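Datasets > Buildings and Streets > Botar Shutters and Doors

Botar Shutters and Doors

A street-by-street record of the old wooden shutters, doors and balcony boards still in place in the Botar quarter, the part of Watbridge between the harbor wall and the tannery steps. We love these streets, and we wanted a record that anyone could open in a spreadsheet and start exploring!

What you get

shutters.csv has 1085 rows, one per shutter leaf. doors.csv has 205 rows, and balconies.csv has 109. All three share the house_id column, so joining them is easy. Coordinates are for the street door, even where the shutter is on a back wall.

How it was collected

Mizanur Nanayakkara and Orestis Spanos walked the quarter with a tape, a clipboard and a very patient dog, finishing in June. Upper floors were measured from the windows opposite when neighbors let us in (so many did, and the coffee was wonderful). Where we couldn't get close, height_cm is blank and source is "street".

Known gaps

Chrysikopoulos Lane is thin. Half of it was behind scaffolding, and we only have the seaward side. Paint colors were written down by two people with different ideas about green, so treat paint as a rough guide. The year column comes from carved lintels and nothing else. The oldest one reads 1595 and we still get excited about it, but a lintel date says little about the age of the door under it.
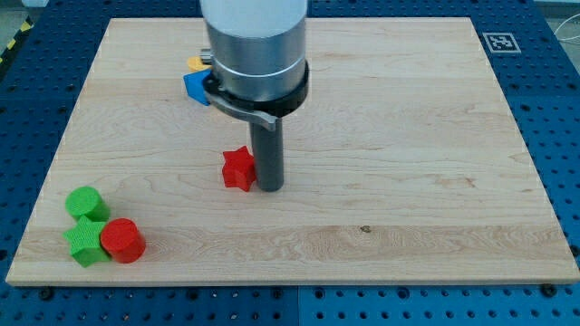 The grain column in balconies.csv is new in this version and it's my favorite. It takes w for wavy, s for straight and x for painted over or too worn to tell. A pale board with wavy lines and a few darker streaks, like this maple-looking one, would go in as w, with "streaks" in notes. Please don't guess the species from the grain; we left wood_type out on purpose. Corrections are very welcome, just quote the house_id.

Related datasets
Ikanar Courtyard Wells
Watbridge Street Names, Old and New
Tannery Steps Stonework Survey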